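ロボットの手が「はなさない!」 はさみこみ事故はなぜおきた?

こども工作ニュース 2024年11月16日

ロボットというと、ピカピカ光って歩くやつを思いうかべる人が多いかな。でも今日の主役は「手」だけ。ものをつかむ手の部分、「グリッパー」の話です。しかも、うまくいかなかった話。ちょっといそいで書きます、しめきりがすぐなので。

まず、何がおきたか。

7月のこと。トモ(Tomo)という名前のグリッパーを作っているチームで、テスト中にこまったことがおきました。トモがスポンジをつかむ。ここまではOK。つぎに「はなして」の合図をおくる。はなさない。もう一回おくる。はなさない。それどころか、ぎゅーっと、もっと強くにぎりはじめた。

スポンジはぺっちゃんこ。

そばにいたハマド・ジャフリさんは、スポンジをとろうとして手をのばしかけて、ピタッと止めたそうです。これ、大正解。もし指を入れていたら、スポンジのかわりに指がぎゅーっとなっていたかもしれない。ジャフリさんは手をひっこめて、赤い「ひじょう停止ボタン」をバン!とおした。トモは止まりました。けがをした人はゼロ。よかった。

さて、ここからがなぞとき。

グリッパーは、どうやって「つかんだ」と知るのでしょう。みんなの手なら、ひふが教えてくれますね。かたい、やわらかい、いたい、つめたい。機械の手にはひふがない。だから「センサー」という部品をつけます。トモの場合は、おす力をはかるセンサー。力がたりなければもっとにぎる。じゅうぶんなら止める。かんたんなルールです。

ためしに、やってみて。目をつぶって、えんぴつを持つ。どのくらいの力で持っているか、見なくてもわかるでしょ? じゃあ、あつい手ぶくろをしたら? ちょっとわかりにくい。ついつい強くにぎっちゃう。トモにおきたのも、これとにたことでした。 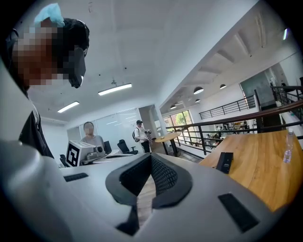
グリッパーをすぐ近くから。まん中のVの形の口は、黒いゴムでふちどられている。

犯人さがしは、かなり時間がかかりました。チームが最初にうたがったのはプログラム。まちがった命令を書いたんじゃないか、と。ぜんぶ読みなおした。まちがいなし。つぎはモーター。はずしてまわしてみた。ちゃんと回る。電池も元気。あれれ。

そこでジャフリさんたちは、同じテストを何回もくりかえすことにしました。つかむ、はなす、つかむ、はなす。ぜんぶで154回。つかれる。ねむくなる。でも記録はぜんぶノートにつける。

結果。はなさなかったのは、そのうち6回。

たった6回? と思うよね。でも考えてみて。エレベーターのドアが「154回に6回、人がいてもしまります」だったら、のりたい? ぼくはいやだ。機械の安全では「たまにしかおきない」が一番やっかいなんです。いつもこわれていれば、すぐ気づいてなおせる。たまにだと、なおったのかどうかも、なかなかわからない。

ノートをよーく見ると、へんなことに気づきました。6回とも、15分よりも長く動かしたあとにおきている。うごかしはじめは一回もない。

長く動かすと何がかわる? ヒント、みんなが走ったあとと同じ。

そう、あつくなる! モーターは動くと熱を出します。その熱がケースの中にこもって、力センサーのケーブルのつなぎめが、ほんのちょっぴりゆるんでいた。ゆるむと電気の信号がとぎれる。とぎれると、センサーからの数字は「0」。トモの頭の中では「力が0? ぜんぜんつかめてない! もっとにぎらなきゃ!」となるわけ。

つまりトモは、いじわるをしたんじゃないんです。教えられたルールをまじめに守っただけ。「力が0」と「センサーがだまってる」のくべつがつかなかった。

しかも、にぎっている間は「はなして」の合図を後回しにするしくみだった。じゅうぶんな力になるまで待ってから、はなす。でも数字はずっと0。ずーっと待っても、そのときはこない。なるほどね。

じゃあ、どうなおした?

チームがしたことを書いておきます。

ひとつめ。つなぎめを、カチッとロックのかかるものにとりかえた。

ふたつめ。センサーの返事がとぎれたら、にぎるのをやめて、力をぬく。「わからないときは安全なほうへ」というきまりです。大人の言葉では「フェイルセーフ」。ふみきりも同じで、故障したときは、しゃだんきがおりるように作ってあります。

みっつめ。「はなして」の合図を一番えらくした。ほかのどんな仕事のとちゅうでも、はなす。ぜったい。

よっつめ。モーターの力に上限をつけた。どんなにがんばっても、まえの80パーセントまでしか出せません。弱くしすぎるとものが持てないので、ここは何日もなやんだそうです。

なおしたあと、もう一度154回のテスト。こんどは、はなさなかった回はなし。ただ、ジャフリさんは「0回だったから絶対大丈夫、とは言わないよ。まだまだ続けます」と話していました。テストは今もつづいてます。

おうちの人といっしょに読みたい「機械の手のやくそく」

・動いている機械の口に、指を入れない。止まっているように見えても入れない。
・とれなくなったものを、ひっぱらない。まず電源を切る。切りかたは大人に聞く。
・ひじょう停止ボタンの場所を、さいしょにたしかめる。学校の工作室にもあるかも。
・長いかみの毛はむすぶ。ひらひらしたそでは、まくる。
・「なんかへんだな」と思ったら、すぐ言う。まちがっててもいいい。

しつもんコーナー

「ロボットはいたいって思わないの?」(2年生)
思いません。トモは数字を見ているだけ。だから人がいたがっていても、気づけない。人のほうで気をつけるのと、気づけるしくみを作るのと、りょうほういります。

「こわれたスポンジはどうなった?」(4年生)
水につけたら半分くらいもどったそうです。今はジャフリさんのつくえの上。

「ぼくもグリッパーを作れますか?」(5年生)
作れるよ! わりばし2本と輪ゴムでも、つかむ手になります。ゴムを二重にすると力はどうかわるかな。やわらかいマシュマロをつぶさずに持てたら名人です。次の号で作りかたをのせるので、わりばし、すてないでとっといてください。

ことばメモ
グリッパー:ものをつかむ機械の手。
センサー:力や明るさ、温度などをはかる部品。
フェイルセーフ:こわれたとき、安全なほうになるように作ること。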